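Altham Table
by Trnka Furniture

Home / Tables / Altham

Solid wood top. Pale blond finish. Seats 4 comfortably, or one person with a great deal of paperwork.

Sizes, legs and care are all on this page. For prices on anything odd-shaped, write to the shop.

About the Altham

The Altham is the table we get asked for by people who have already bought two tables. The first was too shiny and the second wobbled. They arrive in the showroom, press down hard on one corner, and wait. We let them. It's a perfectly good test, and we do it ourselves before anything goes on the truck.

It's a plain design. There is a top, there are legs, and there is a rail underneath that keeps the one attached to the others. Romana Vondráček drew it for her own kitchen in Daststead, where the floor slopes toward the stove, and so each leg ends in a leveling foot you turn by hand. If your floor is flat, congratulations, leave them alone.

The top

We pick boards for the top by color first and grain second, and we don't throw out a board for having a knot or two in it. Knots are where a branch used to be. Customers who want a surface with no history at all are welcome to look at our painted range, which is very nice and very white.

The finish is Fodunent Matte, a hard oil we put on thin and rub back between coats. It keeps the wood close to its natural shade and takes the glare off. Under a kitchen lamp you'll see the grain before you see the lamp.

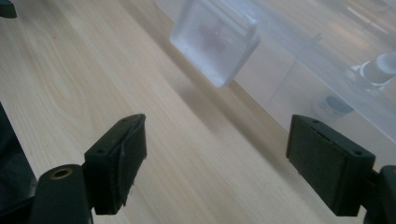 Altham top, pale blond, matte finish. Grain and knots differ from table to table.

Every top is different, and we can't match yours to a picture. We can match it fairly well to a sample, so if you're fussy about color (we are, so no judgment) please order the sample block before you order the table. Pale wood looks creamy in one light and noticeably tanner in another. Put the block where the table is going to live and look at it in the morning and again after dinner.

Specifications

Top: solid wood, pale blond
Length: 57 inches
Width: 30 inches
Finish: Fodunent Matte hard oil
Feet: adjustable, turned by hand
Seats: 4
Assembly: legs only, wrench included
Weight limit: 200 pounds, spread evenly

The weight limit is for dishes, books, sewing machines and the occasional turkey. Standing on the table to change a bulb is between you and the bulb. We sell a stepladder.

Looking after it

Wipe it with a damp cloth and then a dry one. That covers most days. Skip anything that comes in a spray bottle and promises shine, as you'd be paying extra to undo our work.

Hot pans need a trivet. Oil finishes are tough, but a pan straight off the burner will leave a ring, and the ring will be exactly the size of your favorite pan. Light rings and scratches can be sanded out with the fine pad in the care kit, always along the grain. Add a little oil, wait overnight, and try not to keep touching it.

Pale wood darkens slowly in sunlight. If half your table sits under a window, turn it end for end every few months. The same goes for placemats and fruit bowls – move them now and then, or you'll have a permanent record of where the fruit bowl was.

Delivery

The top ships flat and wrapped, with the legs in a separate box. The two usually turn up together. Carrying the top is a job for two people who are still speaking to each other, so please measure the stairs first. We've had one come back over a banister.

Orders placed after May 15, 2026 ship from the June batch. We build in batches and we don't rush the oil – it dries when it dries.

Goes with

Altham bench, same wood, same finish, tucks under
Altham sample block, finished on one side and bare on the other
Care kit: oil, two cloths, fine sanding pad
Leg wrench, replacement (you will lose the first one)

Returns

Tables can come back within 30 days if they're clean and in one piece. Custom sizes can't be returned, so measure, have somebody else measure, and then settle the difference before you write to us.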